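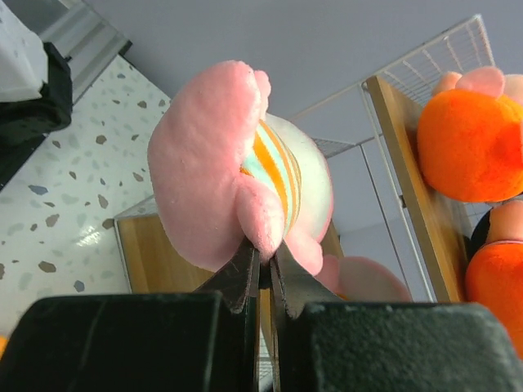
Stundamside, November

Sorting the soft toys this week. There are far more of them than I thought, and most had been pushed to the back of the shelf behind the board games.

The pink one with the striped side is staying. Orange, mint green and white bands, very soft, and I have no idea what animal it is meant to be. My youngest says pig. My eldest says it is a cloud with ears.

The orange ones are staying as well. I did offer to pass one of them on and was told no before I had finished the sentence.

Rules we agreed on Sunday: 4 go on each bed, the rest live on the shelf, and anything that hasn't been played with since the summer goes in the bag for Kallthorpe.

The toy library in Kallthorpe takes plush if it is clean and has its label. They don't want anything with a battery pack or beans inside. Worth ringing first, they stop taking bags when the back room fills up.

Washing: cold, gentle cycle, inside a pillowcase tied at the top. I use the Dulau wool liquid, half a cap. Dry them flat on a towel – the tumble dryer ruined a rabbit of ours and the fur never came back.

For the ones that can't be washed I go over them with a dry brush and then put them in the freezer for 2 nights in a sealed bag. Brush against the pile first, then with it.

Someone asked about the shelf. It's a plain one from Akgül, the shop by the station. I only had to sand one corner.

9 in the bag so far. One has already been taken back out, so I've moved the bag to the car.

Still to do: the basket under the stairs, and whatever is down the side of the bunk bed. I'll post the washing results when they're dry.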